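July 2019

Notebook, teleoperation bench, Erneseck. Simulated kitchen, task "cup from counter to sink."

Started late because the left hand controller did not pair. Hermenegildo found that the receiver was plugged in the hub behind the monitor and the hub gives not enough power. Moved it to the front port of the computer. Please leave it there.

Plan for this session was: record the cup task with the new control mapping, compare with the old mapping, and decide which one we use for the long recording with the Wendano people. I did the first part and half of the second. The decision is not made.

About the mapping. In the old one, the motion of my hand is translated in the fixed directions of the room. If I move the hand forward, the gripper goes to the back wall of the kitchen, no matter how the wrist is turned. In the new one (Hermenegildo calls it "Kerberg mapping" after the place where he wrote it, on a train stop I believe) the motion is in the directions of the gripper itself. Forward of my hand is forward of the fingers. When I look only through the wrist view, the new one is much more natural. When I look at the overview window, it is confusing and I make wrong movements in the first seconds of each attempt.

I think now that the question is less about the mapping and more about which window the operator is looking at. I tried to look at both and this is the worst. My eyes go to the overview for the approach and then to the wrist for the last part, and in the moment of the switch my hand continues with the old idea. Two times I pushed against the edge of the counter in exactly this moment. I kept these attempts in a separate folder, "switch", as they may be useful for showing the problem to others.

Settings I used, so that I can repeat it:

Hand scaling 0.5 for position, 1 for rotation. I tried position scaling 1 at first and it is too nervous near the cup.
Gripper on the trigger, proportional, no latch.
Clutch on the side button. When it is released, the arm holds the pose.
Smoothing filter on, the light one. With the strong one I feel a delay and I start to overshoot.

The clutch needs some words. The guide from Pietrzak says to hold the clutch during the complete demonstration, so the recording has no pauses. I can not do this with the cup task. The way from the start pose to the cup is longer than my arm can go comfortably with scaling 0.5, so I have to re-clutch at least one time. In the recorded data this is a piece where nothing moves. Before we trimmed these pieces automatically by a threshold on the joint speed. But the threshold also removes the short rest just before closing the fingers, and this rest I would like to keep. When I was teaching the real arm by hand in May, I had the same rest, everybody has it, one looks if the fingers are good and then closes. If we cut it away, the learned motion closes too early. At least this is my suspicion, I did not test it.

Proposal: write the clutch state in the log as its own channel and trim only where the clutch is open. Hermenegildo says it is a small change in the recorder. He will do it on his branch.

Now about the rotated wrist. For the cup I used three kinds of approach: from above with fingers down, from the side with the hand level, and one where the wrist is rolled far over. The third one I did not plan. It comes when I re-clutch with my hand in an uncomfortable angle and then I correct the position but not the rotation. The wrist view is then upside down or nearly so, and the counter is on top of the picture like a ceiling. For a person this is strange but after a few attempts I could work with it, because in the gripper mapping the directions still agree with what I see. With the room mapping it was not possible for me at all. I moved the hand left, the cup moved in the view in a direction I did not expect, and I gave up.

Hermenegildo asks if we should throw away the rolled attempts. My opinion is no, but keep them marked. If the policy goes by accident in this pose, it should have seen something similar before and know the way out. On the other side, if too many demonstrations are like this, we teach it a bad habit, which came only from my shoulder being tired. I would like a limit on how many we mix in. I have no good argument for a certain number.

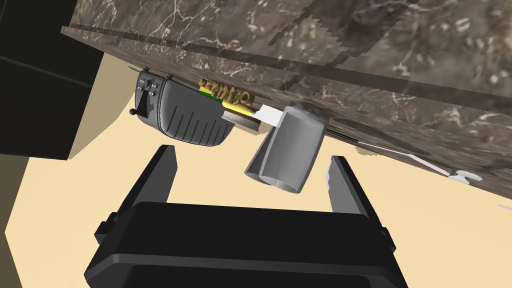
The wrist camera is fixed to the hand in the simulator, so it rolls together with the fingers. We have talked before about turning the picture back digitally, to keep the horizon level for the operator. I am against it for the recording and maybe in favor of it for the display. The recorded picture must stay the way the robot will have it later. If the display is leveled, then the mapping has to be leveled with it, and we are again at the room mapping with an extra step. I did a small sketch of this on the whiteboard, please do not erase it before Hermenegildo has seen it.

Numbers from the log, before trimming: attempt 2 is the shortest one that I consider clean, 330 steps from first motion to release. The longest is 2,329 steps, and it should not be used. In that one I lost the cup behind the fingers, went back, re-clutched three times and finally made the grasp with the very tips. It counts as success for the checker, since the checker looks only if the cup is in the sink at the end. I want a second flag, set by the operator by hand, for "success but ugly." A key on the keyboard is enough.

A comment on grasping the cup. The fingers are wide compared with the cup and they cover a lot of the wrist view when they are nearly closed. What helps me is to open fully, bring the cup in the middle between the fingers while it is still far away, and then go only forward, no sideways correction. If the cup is not in the middle at half distance, it is better to go back and start the approach again. When I correct sideways close to the cup, one finger touches it, and in this simulator a light touch is enough to make it slide. The friction of the countertop looks low to me. I compared with the value in the config and it is the default one, so it is as intended, or at least as everybody has it.

Also, the toaster should be fixed to the counter in the scene file. On one attempt I pushed it with the outside of the hand and it slid until the cutting board. For the cup task it is not important but the reset script does not put it back exactly, only approximately, and after this the replay of older recordings does not match anymore. I restarted the simulator completely to be safe. All attempts after the restart are from the original layout.

Replay check: I replayed attempt 2 open loop, with the same start state, and it reached the grasp. The release was slightly off, and the cup tipped over in the sink but stayed inside. Hermenegildo believes it comes from the logging rate of the trigger, which is lower than the rate of the pose. Then the fingers open one tick late in the replay. To be checked.

My hands after this session: right thumb is fine, right shoulder not. The chair with the armrests is worse for this work than the stool. The armrest blocks the elbow exactly when I want to roll the wrist back to level, and I think a part of the rolled attempts is only this. Next time stool, and start with the controller held so that the neutral pose of the hand is palm inside, not palm down.

Open points:

Clutch channel in the recorder (Hermenegildo).
Key for the "ugly" flag (me, if I find where the keys are handled).
Fix the toaster in the scene file (me).
Room mapping with only the overview window, same cup task, for a fair comparison.
Ask the Wendano people which window their operators normally look at. If they have only one screen, then our discussion is maybe already finished.
Trigger logging rate.

Data is on the shared drive under my initials, folder "cup_counter", with subfolders for each approach. The "switch" folder is next to it. I did not upload the session video, the disk was nearly full and I did not want to delete files which are not mine.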